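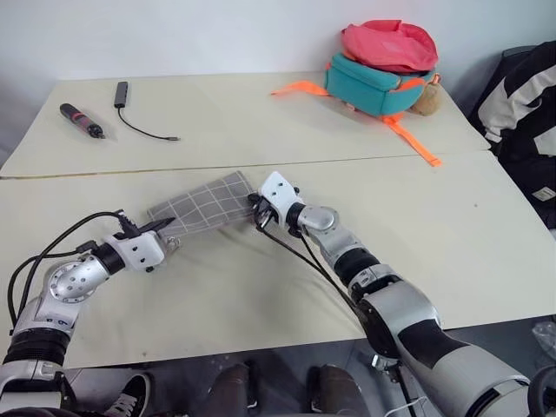
I have been putting off writing about dish towels for most of September, mainly because every time I sat down to do it there was another load to fold. But it's Friday, the dryer is empty, and the coffee is still hot, so let's go.

When I moved into the apartment in Nedstead I owned two towels, both of them stained, and I thought that was plenty. Then I started cooking properly (and spilling properly), and my neighbor Boris Mladenović, who grew up over his parents' bakery, gave me a stack of old checked ones he no longer needed. Gray with thin white lines, very plain. I have loved a checked cloth ever since, and I'll tell you why: the lines show you where straight is! If you fold along a line, you get a straight edge, and if your corners don't match you can see it right away. With my flowery ones I never know until the whole pile starts to lean.

My method, if you can call it that, came mostly from Boris, with a few bad habits of my own mixed in. I clear the table first, completely, including the fruit bowl and the mail. Then I take one towel by two corners and pull it fairly tight, give it one good snap, and lay it down slowly so the far edge lands first. Smooth it with the flat of your hand from the middle out. Fold it in half the long way, then in half again, and then in thirds, which leaves a little bundle that stands up in the drawer by itself.

The thirds took me ages. I used to do quarters, and they came out too fat for the drawer, so I'd push it shut with my hip and then not be able to get it open again at dinnertime. Thirds fit. I don't know what size your drawers are, of course, so try one towel before you do the entire pile. I did the entire pile.

A word on ironing: I don't, except for the linen one from Brisska that I put under the bread at Christmas. Cotton towels come out fine if you fold them while they're a tiny bit warm. If I've forgotten them overnight (often) I hang them over the chair backs for an hour and stretch the edges by hand. The hems curl up anyway on the older ones, and I've made my peace with that.

My sister says I should roll them, the way they do in the café at Grgić, where they keep them in a big crock by the register. I tried it for a week. They look lovely rolled, but I kept pulling one out and having three more follow it onto the floor, and the dog thought this was a wonderful new game.

Next on my list is the napkin drawer, which also holds birthday candles, string, and a key I can't place. I'm hoping to get to it before my mother visits, and if anyone has a good way to fold round tablecloths, please leave it in the comments, I've got one in the closet that is more or less a ball.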